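Rechercher sur le site
Rechercher
Tous les articles

Facturation électronique : Irano ouvre un service de tenue de comptes pour les très petites entreprises

Publié en août - par la rédaction, rubrique Entreprises

Le cabinet Irano lance à la rentrée une offre de tenue comptable destinée aux artisans, aux commerçants et aux indépendants qui n'ont pas de personnel administratif. Le service sera assuré depuis les bureaux de Loltton, où l'équipe occupe déjà le premier étage de l'ancien centre de tri, et depuis une permanence ouverte deux matinées par semaine à Birkero.

L'offre comprend la saisie des factures d'achat et de vente, le rapprochement bancaire, la préparation des déclarations de TVA et le suivi des impayés. Les comptes annuels et la liasse fiscale restent facturés à part, sur devis. Les clients qui ont déjà un expert-comptable peuvent le garder : Irano lui transmet alors les écritures à la fin de chaque trimestre, dans le format demandé.

Le cabinet indique avoir préparé ce service pendant l'hiver avec 14 entreprises du secteur, parmi lesquelles un garage, deux salons de coiffure, un traiteur et plusieurs entreprises du bâtiment. Ces essais ont conduit à modifier le calendrier prévu au départ. Les pièces devaient être remises tous les quinze jours. Les participants ont préféré un envoi au fil de l'eau, par téléphone ou par courriel, avec un seul rappel en fin de mois quand il manque un justificatif.

Le dépôt papier reste possible. Une boîte est à disposition à l'accueil de Loltton, et les pièces sont restituées après numérisation, classées par mois. Le cabinet demande simplement que les tickets de caisse soient remis à plat et que les relevés bancaires soient complets, pages de garde comprises. Les tickets thermiques devenus illisibles ne sont pas repris, sauf si le fournisseur peut en donner un double.

Trois formules sont proposées. La première s'adresse aux activités qui émettent et reçoivent peu de factures, avec un traitement mensuel. La deuxième ajoute un tableau de trésorerie et un rendez-vous téléphonique chaque trimestre. La troisième prend en charge la relance des clients en retard de paiement, jusqu'à la mise en demeure. Les frais de dossier s'élèvent à 1000 euros pour une reprise complète de l'année en cours, somme payable en deux fois. Ils ne s'appliquent pas aux entreprises en cours de création.

Cette question de la reprise est revenue souvent lors de la réunion d'information tenue en fin de journée dans la salle Benmoussa, à Loltton. Plusieurs commerçants avaient apporté leurs classeurs et voulaient savoir s'il fallait tout ressaisir depuis janvier. La réponse dépend du logiciel utilisé jusque-là. Un fichier des écritures exporté correctement suffit dans la plupart des cas - un simple tableur, en revanche, doit être repris ligne par ligne.

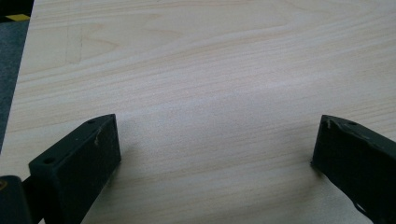 Une commerçante du centre de Loltton juge que le tarif de reprise est élevé pour une boutique comme la sienne, et qu'elle attendra sans doute le prochain exercice pour changer de formule. Elle dit passer ses dimanches soir à pointer ses relevés et à rechercher des factures de fournisseurs, « toujours les mêmes, ceux qui les mettent dans un espace client dont on a perdu le mot de passe ». Elle aurait préféré un tarif calculé sur le nombre de pièces à reprendre. Le suivi des impayés l'intéresse davantage que le reste.

Le cabinet répond que le montant correspond à une reprise depuis le début de l'exercice et qu'un démarrage en janvier, sans historique, évite cette dépense. Seule la balance d'ouverture est alors demandée, avec la liste des factures clients et fournisseurs non soldées. Les entreprises dont l'exercice est décalé peuvent entrer au premier jour de leur exercice suivant.

L'autre sujet de la soirée était la facturation électronique entre entreprises. Beaucoup d'indépendants envoient encore leurs factures en pièce jointe, à partir d'un modèle de traitement de texte, et pensaient que cela suffisait. Il leur a été rappelé qu'un document envoyé par courriel ne constitue pas une facture électronique au sens de la réforme, et qu'il faut passer par une plateforme. Irano propose d'accompagner le choix de cette plateforme et le paramétrage des mentions obligatoires. Cet accompagnement est compris dans les deuxième et troisième formules, et payant dans la première.

Pour les entreprises qui démarrent de zéro, le cabinet conseille de commencer par mettre à jour le fichier clients : raison sociale exacte, numéro SIREN, adresse de facturation, adresse de livraison quand elle est différente. C'est, d'après les essais de l'hiver, ce qui prend le plus de temps. Un des artisans du bâtiment avait le même client enregistré sous quatre noms.

Une aide au démarrage est par ailleurs prévue par l'association des commerçants de Birkero pour ses adhérents. L'enveloppe totale est fixée à 3000 euros et sera attribuée dans l'ordre d'arrivée des dossiers complets. Elle couvre une partie des frais de dossier ou l'achat d'un scanner, au choix. Les demandes se font sur formulaire, à retirer auprès de l'association, avec un extrait d'immatriculation récent et le devis signé. Les micro-entrepreneurs y ont droit dans les mêmes conditions.

Les premiers contrats prendront effet en septembre. Ils sont conclus pour un an et peuvent être résiliés avec 2 mois de préavis, les écritures étant remises au client dans un fichier exploitable par un autre cabinet. Les documents numérisés restent consultables en ligne pendant toute la durée du contrat - leur conservation au-delà est à la charge de l'entreprise, qui doit donc penser à les télécharger avant la clôture de son accès.

La permanence de Birkero se tiendra de 9 heures à midi dans les locaux de l'association, sur rendez-vous. À Loltton, l'accueil reste ouvert sans rendez-vous pour le dépôt des pièces et les demandes de devis. Une seconde réunion d'information est prévue à l'automne, cette fois consacrée aux notes de frais et à l'usage du véhicule personnel.

Recevez l'actualité des entreprises dans votre boîte mail. En vous inscrivant, vous acceptez notre politique de confidentialité. Désinscription possible à tout moment.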